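Weigh the parcel, then price the box

Parcel tariffs in this country are built on weight. A sender puts a packet on the scales, reads off a number and pays the matching rate. The method is easy to explain and easy to check, and for most small goods it measures the wrong thing.

A delivery van fills up long before it reaches its load limit. What runs out is floor and shelf space. Hevport, the carrier I have used for most of my own post, charges by weight up to 2 kg and applies a size limit only at the outer end of the scale. Within that band a flat packet and a half-empty carton cost the same to send, although one takes up several times the room of the other. The sender of the flat packet pays for the air in the carton.

I kept a record of the outgoing post from a small shop in Ballevier over 27 weeks. It covers 3,161 parcels. The cartons were bought in a single size, in packs of 100, as that gave the lowest unit price. Under a weight tariff this was the correct decision. The shop saved on stock, storage and packing time, and the cost of the wasted space was passed to the carrier, who passed it to everyone.

The usual objection to pricing by volume is that it is hard to measure. Scales are cheap and a tape measure is slow. This was a fair point when every parcel crossed a counter. Sorting depots now read dimensions on the belt, and Flundier already bills its trade accounts on them. The equipment is paid for. Only the public tariff has stayed as it was.

A second objection is that volume pricing punishes fragile goods, which need padding. It does, to a degree. Padding takes space and space has a cost. A banded tariff with wide steps would absorb most of it, and small items such as beads would stay in the lowest band if the box were chosen to fit.

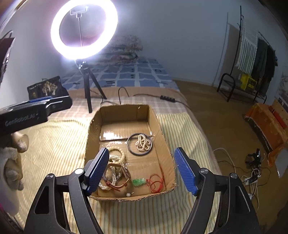 A bracelet and pearls in a shallow cardboard tray.

The Cheng tables, which set out a combined charge on weight and volume, are a reasonable place to start. I would change one thing in them. The lowest band should be defined by depth alone, so that a sender can check it at home with a ruler. The remaining bands can be left to the depot. A tariff of this kind could be brought in each January with the normal price review, and the weight limit kept for the safety of the people who lift the sacks.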